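Small items going missing from the wash -- ticket log
Last updated June
By Aurel Sârbu

Reported: Socks and other small soft things go into the machine at the Brudside flat and do not come out. Four single socks in one month. Drain has also slowed down twice.

Machine: Stinholm front loader, bought used. Load size normal. Cold wash for most things, warm for towels.

First check. Pulled the rubber door seal back all the way around with a flashlight. Found one baby-size sock, a hair tie and a lot of gray lint in the fold at the bottom. Cleaned it out with a rag. Does not explain the rest.

Second check. Opened the drain filter behind the small panel. Put a baking pan and two towels down first. Got out a coin, a cotton swab stick bent in half and some threads. Water ran out for a good while, so have a second pan ready. Screwed the filter back in by hand, hard. Ran a rinse, no leak.

Drain has been normal since then. Socks still going missing, so ticket stayed open.

Third check. Looked behind and under. The machine sits 6 inches off the wall and the dryer rack is right above that gap. Two socks and a washcloth were back there, clean, with dust on them. They had been falling off the rack. Pushed a strip of foam into the gap.

Fourth check. The sorting. Everything small was being dumped on the bed with the sheets, and the small things went back to the laundry inside the duvet cover. I found one sock in a corner of the cover, folded up with it in the closet. That was the fourth one.

Changes made:

Mesh bag for socks, zipped, 88 cents at Munteanu. Buy the kind with a cover for the zipper pull.

Duvet covers get buttoned before they go in.

Small stuff now goes onto a round metal tray and gets sorted there before anything is put away. Fluffy things, printed fabric, and also the swabs and little packets that get emptied out of pockets and bags.
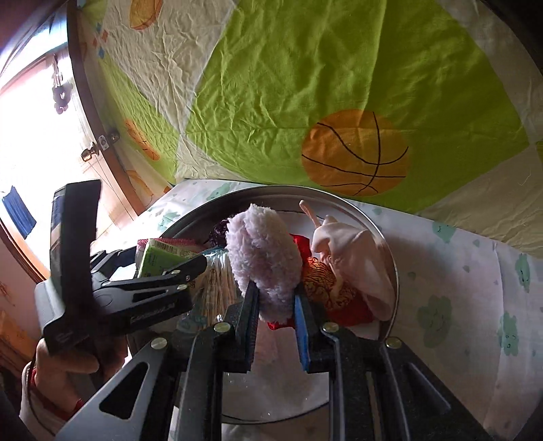

Renato Lumbao wrote back that the tray was fine but the bag should never be more than half full, or the socks in the middle come out still soapy. I tried it both ways and he is right. Two bags now.

Result: One month, no singles. Filter opened again at the end and it had only lint in it.

Status: Closed. Will reopen if the drain slows down.

Contact: Tundum Home Log, use the form
Copyright Tundum
Back to top

Comments

marnie_k: Same thing with our duvet cover. I found a pillowcase, a sock and a kid's shirt in ours.

Renato Lumbao: Put the foam in a plastic sleeve. Mine soaked up water and smelled.

dell: Does the foam make it louder on spin?

Aurel Sârbu: A little -- I trimmed it so it doesn't touch the back panel and that fixed it.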